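Practice Kitchens

The arm has been trying to pick up the same tomato since a little after eight, and by lunch it will have tried in 64 different kitchens. None of them exist. They are files on a workstation at Werkine, a small research group that works on getting robot arms to put things away.

Jhonatan Ticona wrote most of the code that builds the kitchens. Each one starts with a room, a counter and one arm. The program then picks a surface for the counter, a color for the walls, a spot for the light and a handful of objects, and drops them where they might plausibly land. Some layouts come out tidy. Many look like someone left in the middle of cooking.

"We used to place everything by hand," Ticona says. "You make very polite kitchens that way. Nothing touches anything."

The polite kitchens were a problem. In January the group trained a control program called Wodurmont on 200 hand-built layouts and ran it on a real arm. It did well on a bare table. When a spoon lay against a head of lettuce, it tended to grab both, or close on the gap between them. It also had trouble with dark shadows, which it sometimes treated as edges.

So the group changed what it trains on and left the control program alone. The new generator lets objects rest against each other. It puts things close to the edge of the counter and moves the light so that shadows fall across the work area. It also mixes food with items that don't belong next to food, so the arm has to sort as well as lift.

One layout from the current batch has a marble counter with a spray bottle near the wall, a cup in the middle and a utensil lying up against a dark green vegetable. The gripper is open over the vegetable and hasn't taken hold of anything. Ticona likes this one for testing because the veins in the stone look a lot like cracks, and the older version of Wodurmont was easily fooled by lines.
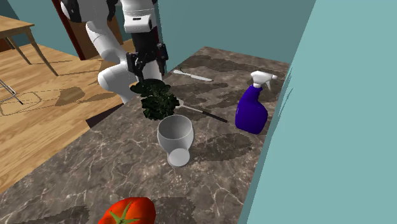

What changed on the real arm

Bogumił Witkowska runs the physical tests in a room down the hall, on a counter the group bought secondhand from a kitchen showroom called Trulberg. She sets out objects from a printed list, starts the arm and writes down what happens. A trial counts as a success only if the object is lifted, moved to the right bin and released without knocking over anything else.

With the old training set, the arm finished 5 of its first 64 cluttered trials. With the new one it finished 41. The number of layouts was the same both times, 200, and so was the training time. Witkowska repeated the test with the blinds open and got 38.

Most of the remaining failures fall into four kinds. Thin handles lying flat are the worst, and the fingers often slide over them. Cups are fine when upright and bad when tipped. Soft leaves bend in ways the simulator doesn't copy well, and Ticona doesn't expect to fix that this year. The fourth is simple reach: the arm sometimes plans a grasp at the far end of the counter that it can't get to.

There are limits to what the numbers show. The group tested one arm, one gripper and one room. Witkowska chose the objects herself, and she says a different person would have chosen differently. A second lab, Górecki, has agreed to run the same list on its own equipment, with objects its staff will buy on their own.

The group will show the results at an open lab day on Saturday, May 16, 2026. Visitors will be able to rearrange the counter between trials. Witkowska has asked that they keep the knives out of it.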